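Section 4: Daily Care of the Sink and Counter

This section covers the kitchen sink, the faucet and the butcher-block counter in your Villca unit. Read it once before you use the kitchen, and keep it with the appliance booklets.

4.1 Before you start

Clear the dishes out of both basins. Check each one for spoons and other small items that could slip toward the drain. Have ready:

Dish soap
A sponge with a soft side and a scouring side
Two dry cloths
Flarkitine wood oil (monthly care only)

Note: Keep one sponge for dishes and a second one for the basins. Store them side by side on the back ledge of the sink, where they can drain.

4.2 Cleaning the basins

1. Lift out the strainer and empty it into the trash.
2. Run warm water over the bottom and sides of the basin.
3. Put a small amount of dish soap on the soft side of the sponge and wipe in the direction of the grain in the steel.
4. For dried food, let soapy water stand for 2 minutes, then wipe again.
5. Rinse, put the strainer back and dry the steel with a cloth. Water left standing will leave spots.
6. Repeat for the other basin.

Caution: Do not use steel wool or chlorine bleach on the basins. Both can cause rust marks that are not covered by the Pollo warranty.

4.3 Faucet and soap pump

Wipe the faucet, the tap handle and the soap pump with a damp cloth, then a dry one. Do not use the scouring side of the sponge on chrome. If the pump sticks, pull the head straight up, rinse the tube under warm water and press it back into place.

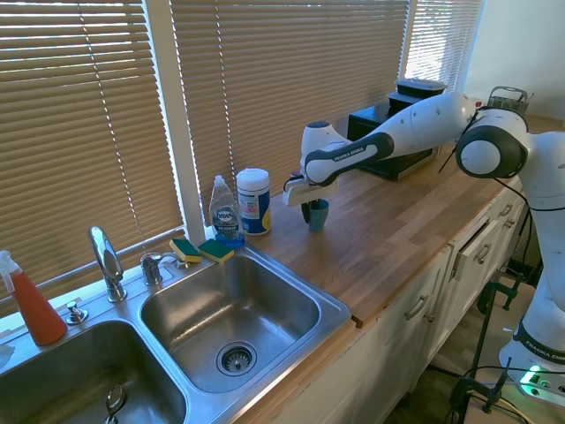
4.4 Cleaning the counter

The butcher block is finished with oil, so it needs less water than a stone or steel top.

1. Move cups and anything else you can lift easily off the area you are cleaning.
2. Wipe up crumbs with a dry cloth.
3. Wipe with a damp cloth and a drop of dish soap. Wring the cloth out well first.
4. Dry the wood right away — the strip next to the sink most of all.

Note: Disinfecting wipes are fine for the sink ledge and the drawer handles. On the wood they dull the oil over time.

Caution: Let a toaster oven cool before you wipe behind it. Do not stack food containers on top of it while it is in use.

4.5 Monthly oiling

1. Clean the counter as in 4.4 and let it dry overnight.
2. Pour Flarkitine onto a dry cloth, not onto the wood, and rub it in along the grain.
3. Leave for 2 hours. Wipe off whatever has not soaked in.
4. Lay the used cloth flat outdoors to dry before throwing it away. Oily cloths left in a pile can catch fire.

One 100 ml bottle does the full counter. To reorder, ask Flisetti for part 1152.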